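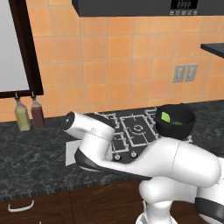
Controller comparison at Andholm, first results

Since January our small group has been comparing two arm controllers, Jistard and Vass, in the simulated kitchen. Each of them had to bring the arm over the cooktop and back without touching the pot. Csaba Szabó prepared 368 starting positions, and both controllers received the same ones.

Jistard is faster, but it stops too late near the wall. Vass is calmer — sometimes too calm — and it gave up on 21 of the starts. Noémi Bíró is now checking if the joint limits were set equally for both.

The gripper trials come after this, with three models on the list. Who wishes to join should please write to Floarea Vasiliu.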